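Vornavach Bench Kit for Home and Shared Workshops

Overview

The Vornavach Bench Kit is a mounting, wiring and software package for people who want to run a small robot arm on a workbench at home or in a shared workshop. It does not include an arm. You bring your own, new or secondhand, and the kit gives you a base to bolt it to, a power and stop box, a finger gripper you put together yourself, and a simulator so you can try a job on screen before you try it on the bench.

We sell it as one kit with two base options. Most people who order it have a drill, a set of hex keys and a laptop, and that is enough. There is no soldering in the standard build. If you want to add your own switches or lights there is a spare terminal strip inside the box, and that part does need some comfort with wiring.

What comes in the box

Base plate, steel, drilled for the common bolt patterns (see the fit list)
Two clamp bars with rubber pads, for benches you don't want to drill
Drilar stop box with a red push button and a 2 meter lead
Gripper kit, unassembled, with black finger links and spare pins
Cable sleeve and a bag of reusable ties
Hex keys in the sizes used in the build
Printed build guide
License card for the Plernard simulator

The arm, the arm's own controller and the computer are not included.

Choosing a base

The clamp base is the one to get if you share the bench with other people. It goes on and comes off without leaving marks, and it will hold on any top with a straight front edge and a flat underside. Check underneath before you order. A lot of shop benches have a rail or an apron along the front, and the clamp bars need clear space behind it to grip.

The bolt-down base is stiffer. If the arm is going to live in one spot, get this one. You drill four holes through the bench and put the backing plate underneath. On thin tops we suggest adding a second layer of board between the backing plate and the bench, glued and screwed. A thin top flexes when the arm reaches out, and the tip of the gripper ends up lower than the software thinks it is.

Both bases use the same adapter rings, so you can change from one to the other later without buying a new set.

Building it

Plan on an afternoon for the base and the stop box and an evening for the gripper. The gripper takes longer than it looks. The finger links are handed, left and right, and the marks are on the inside face where they are easy to miss. Lay all the parts out before you press any pins. If you do get one backward, the pin can be driven out with the punch end of the smallest hex key, and there are spares in the bag.

The order in the guide is base, arm, stop box, cable sleeve, gripper. Please keep to it. People like to build the gripper first and then find they have to take it off again to get the sleeve past the wrist.

Set the stop box where you can reach it from your normal seat or standing place, and also from the side you would walk up from. In a shared shop, put it on the aisle side. Test it every time you power up, before the arm does anything else. Press it, check that the arm won't move, twist to release.

Leave slack at each joint when you tie the sleeve. Move the arm by hand through its whole range with the power off and watch the sleeve as you go. If it pulls tight anywhere, cut it loose and start that section again.

Working out a reach

The Plernard simulator runs on an ordinary laptop. It comes with a handful of ready-made tables, a set of household and workshop objects, and arm models for everything on the fit list. You can drop things on the table, drag them around, and move the arm joint by joint or by dragging the gripper.

We recommend starting with mixed clutter. A clean table with a single block on it will make almost any arm look good. Put a few round things, a few flat things and something with a handle close together, and you find out quickly where the wrist runs out of room or the forearm passes too low over something you didn't plan to touch.

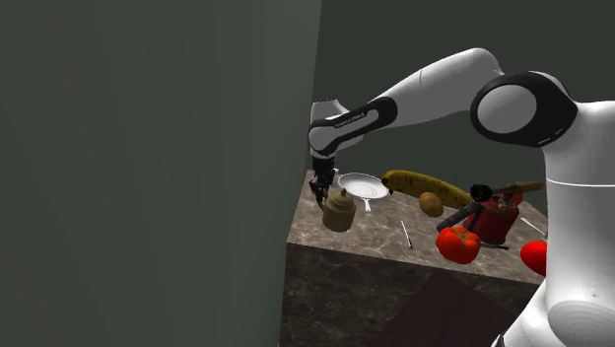
Once a move works on screen, save it and run it on the bench at the slowest speed with nothing on the table. Then add one object at a time. The saved file holds joint positions only, so it does not know if your real bench is a little higher or lower than the one in the simulator. Measure from the top of the base plate to the bench surface and enter that number before the first real run. With the clamp base, measure again whenever you move it.

Rounded objects are the hardest thing for this gripper. Come straight down where you can, close slowly, and lift a short way before you swing the arm. Anything with a lid should be gripped on the body, with the fingers low enough that the lid isn't carrying the weight - the simulator lets you set a grip height for each object, and it's worth the trouble.

Figures

Stop box lead: 2 meters
Gripper load, fingers closed on a flat-sided object: 300 grams
Bench thickness, clamp base: up to 30 millimeters

The gripper figure is for the gripper alone. Your arm may carry less at full stretch, so use the lower of the two numbers.

Fit list

The adapter rings cover the Hennessy small and medium arms, old and new flange, and most hobby arms with a four-bolt foot. For anything else, send us a drawing or a clear tracing of the foot with the hole spacing marked. We can usually tell you the same day if one of the rings will work. Blank rings are also sold separately if you have access to a drill press and would like to make your own.

Spares and returns

Finger links, pins, rubber pads and adapter rings are kept in stock and sold one at a time. The stop box is sold whole and should not be opened for repair. If yours sticks or clicks without stopping the arm, stop using it and send it back to us for a replacement.

Unbuilt kits can be returned within 30 days. Once the pins have been pressed we can't take the gripper back, but we will still take the base and the stop box if they are clean and complete. The simulator license can be moved to a new computer from the account page.

The next batch of bolt-down bases is due in May. Clamp bases are in stock.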